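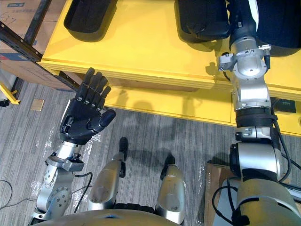
terkbridge bus rider

01/10/2024

Search posts, people, tags

1/ ok so the new timetable for the Tiston line is out and I read the whole thing on my lunch so you dont have to. thread

2/ short version: fewer buses after dinner, same number in the morning, and the Mahuika stop is gone. Just gone. Not even a footnote

3/ The Mahuika stop is the one by the clinic. Next closest is 500 yards up the hill. Try that with a bad knee and groceries

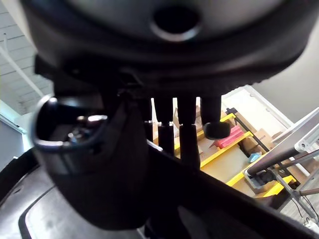

Four black fingers in a row.

4/ evening service. Last bus out of Tiston used to wait for the train. New one leaves two minutes before the train gets in. Two!! who drew this up

5/ I know people who close up shops over there. They'll be walking or paying for a cab, and a cab eats an hour of pay

6/ Fares. Single stays the same. The monthly pass goes up in April. The paper pass is "being phased out", no date given. My neighbor doesnt have a smartphone and isnt getting one
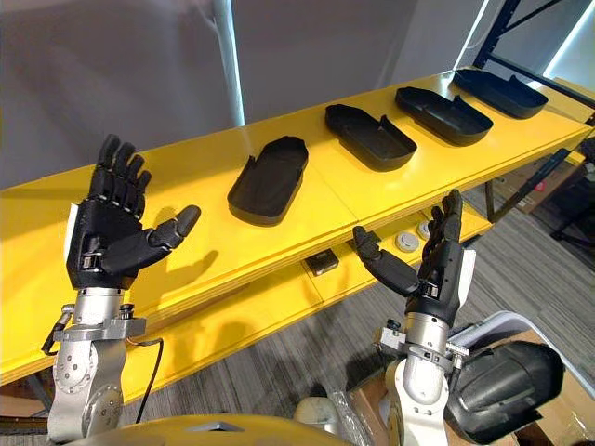
7/ WHAT YOU CAN DO

There's a comment form. It's on the Brendier site (they run the line now), under Service Changes, then scroll way down. Keep it short. Say which stop, what time you ride, where you're going

8/ Forms close before the April switch. They want 200 comments before they'll hold a public meeting. That's a lot for one line but people ride this thing every day

9/ paper copies at the Terkbridge library desk, ask for them, they are not out on the rack

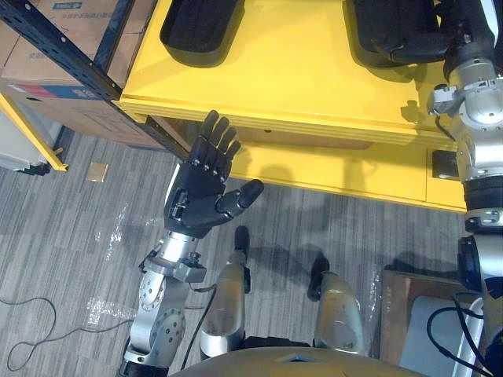 10/ Last gripe, bus stop signs. The new ones are gray lettering on a slightly lighter gray and at dusk you cant read the route number until you're standing under it. Old ones were white on green, fine. If they want a color use yellow, like that big yellow table up there over the gray carpet, your eye goes right to it. Put the route number in black on that and people will find thier stop

11/ someone asked about the Sunrise route, no changes that I can see, except the school trips skip the mall now

12/ will post the form link again tonight, the first one I put up was broken sorry. Got to run, bus is coming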